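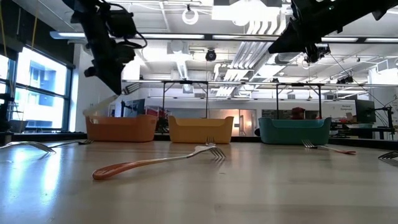
**1/** Thread on sorting flatware in a shared kitchen. Forks mostly, since forks cause most of the trouble. Notes from the second-floor kitchen in Flundton, last revised 17/08/2020.

**2/** Starting conditions: one drawer, one divided tray, mixed flatware from several purchases. The tray had five slots. Four were full of forks and the fifth held a bottle opener and a quantity of rubber bands.

**3/** The drawer is 79 mm deep inside. Remember that figure. It rules out most of the trays sold for this purpose, and it's the reason we ended up with bins.

**4/** A fork takes up more vertical space than a spoon or a knife of the same length. The neck is curved and the tines turn up, so a loose fork laid flat holds its points off the surface. Stack four without nesting them and you have a spring.

**5/** Nested, all facing the same way, the stack goes down to a fraction of that height. But nesting only works within one pattern. Mix two patterns with different necks and the stack leans after the third piece, then slides over when the drawer is opened.

**6/** So the first sort is by pattern. Handle color is a fair stand-in. The orange-handled forks go together, and the redder ones go with them provided the necks match. Check the neck before you trust the color.

**7/** Second sort is by size. The small forks look like dinner forks when all you can see is the tines. Pull them by the handle end and compare lengths against one reference fork. Ten seconds of work per handful.

**8/** Third sort is by condition. Bent tine, loose handle, rough edge. Anything that fails goes out of circulation the same day.

**9/** Testing a handle: hold the neck in one hand, the grip in the other, twist lightly. Any movement means water can get in at the joint. It will not improve in the dishwasher.

**10/** Bent tines: sight down the fork from the handle end. One tine out of line can be brought back with padded pliers. Two or more and I don't bother. A tine that has been straightened twice will be bent a third time by whoever opens the next jar with it.

**11/** Bins. We use three plastic ones on the tabletop: orange, yellow, teal. Rounded corners, cut-out handles. The teal one is longer than the other two.

**12/** Assignment is as follows.

- Orange: forks
- Yellow: spoons
- Teal: everything long, meaning knives, tongs, serving pieces

**13/** Orange forks in the orange bin was deliberate. A label would do the same job, but our labels come off. We have replaced them twice and I've stopped.

**14/** Teal gets the long things on length alone. Serving spoons would not lie flat in either of the others. Stood on end they lean on the wall of the bin and tip it when someone pulls one out in a hurry.

**15/** Rounded corners are good for wiping and slightly bad for packing. You lose a little length at the floor on each side. With short forks this doesn't matter. With table knives, measure the flat part of the floor and ignore the figure on the sticker.

**16/** The cut-out handles matter more than I expected. A bin of wet spoons is heavy and the rim is slick. With the cut-outs you get four fingers through and can carry it level.

**17/** Keep the fill line below the cut-outs. Above that, tines come out through the opening and find the hand going in. We had two of these in March and the line has been marked in tape ever since.

**18/** Spacing. Leave a gap between bins wide enough for a hand. Pushed together they look tidier, and then you can't lift the middle one without dragging its neighbors.

**19/** Put them along the back of the table and keep the front for sorting. Loose pieces land in front, get turned the right way, go back into a bin. If the bins sit at the front you end up reaching over them and dropping things behind.

**20/** Surface. A light wood tabletop with a glossy finish is easy to wipe and shows water spots at once under daylight. That is useful. If a fork leaves a spot, the batch wasn't dry.

**21/** The same gloss makes polished metal harder to see when the sun is in. Tines more or less vanish against the bright patches next to the windows. Sweep that end by hand (flat palm, slowly) before declaring the table clear.

**22/** Tine direction. Two schools. Tines up drains better and lets you see what you are picking. Handles up is cleaner and safer. For bins where things lie flat, it matters only that they all point one way. Ours point left.

**23/** Pointing left is arbitrary. We picked it because the door to the corridor is on the right and people reach in from there, so they get the handle. In a kitchen with the door on the other side, reverse it.

**24/** Dishwasher. The unit is a Vekar with a basket that has molded slots in the lid. The slots keep forks apart, which the wash needs. They also take longer to load than an open basket, so people leave the lid off, and then forks nest in the wash.

**25/** A nested fork comes out with food between it and its neighbor. This is the single most common reason for a rewash here. Spoons are worse in principle, but people seem to know about spoons.

**26/** Our compromise: lid on for forks, lid off for knives and spoons, spoons alternated up and down. Compliance is moderate.

**27/** Drying. The Vekar manual is item 3154 in the building binder if anyone in Flundton wants to argue with me. We open the door at the end of the cycle, pull the lower rack, and leave it. Colored handles hold water at the joint after the metal is dry. Shake once, handle down.

**28/** Do not towel-dry directly into a bin. Lint ends up on the floor of the bin, and it clings to damp tines. Dry onto the table, then transfer.

**29/** Cleaning the bins. Empty, warm water, ordinary dish soap, soft brush in the corners, upside down to drain. We do it every second week. The yellow one shows stains first, the teal one hides them, so use the yellow as the indicator and wash all three.

**30/** Purchasing. The last flatware order went to Serau, 800 pieces for the whole building, split by floor. Order by pattern number and keep the number somewhere other than on the box. We kept it on the box.

**31/** Ratio. For a floor that mostly eats lunch from containers, forks run out first, then teaspoons. Knives barely move. Buying complete place settings gets you a surplus of knives that will sit in the long bin until the building is sold.

**32/** Losses. Forks leave in lunch bags. They come back in bursts, usually after someone clears out a desk. I no longer chase them. I keep nine spares in a box on the De Graaf shelf by the sink and top up from there.

**33/** When the spares drop to two, reorder. Fewer than that and you will be out before the delivery, given how long small orders take.

**34/** Sequence for a full re-sort, start to finish:

1. Empty all bins onto the table, front half only
2. Pull out anything that isn't flatware
3. Turn everything to face the same way
4. Sort by type
5. Sort forks by pattern, then size
6. Check condition
7. Return to bins, nested, below the tape

**35/** Step 3 feels like wasted effort and people skip it. Don't. Sorting by type is much quicker when all the heads are on one side, and you stop stabbing yourself.

**36/** Step 2 yields, in a normal month: bread-bag clips, a peeler, chopsticks in odd numbers, and the bottle opener again.

**37/** Partial re-sort, for when there is a small scatter of forks on the table and no appetite for the full procedure: take the nearest by the handle, use it as the reference, gather the rest onto it in order of distance. Check the far edges of the table last. One usually sits with its tines toward you right at the side.

**38/** Forks lying behind other forks get missed. From the front you only see a few points sticking up and they read as part of the nearer one. Walk to the side of the table once before finishing.

**39/** A question I get is why we don't go back to a drawer tray. See post 3. Also, a drawer hides the state of things until you open it, and by then you are holding a plate.

**40/** Another: why not jars or upright caddies? Fine for a home kitchen. On a shared table they get knocked, and a caddy full of forks going over on a hard surface is loud enough to end a meeting next door.

**41/** Open item: crumbs under the bins. They collect against the rim at the far side of the tabletop. Feet or a thin mat would help with wiping. I have a mat on order, cut for the teal bin, and will measure whether it shifts when the bin is full.

**42/** Second open item: whether the small forks should have a bin of their own. At present they share the orange one, at the left end, nested separately. It holds for a couple of days after each sort and then they migrate. Will post again once I've tried a divider.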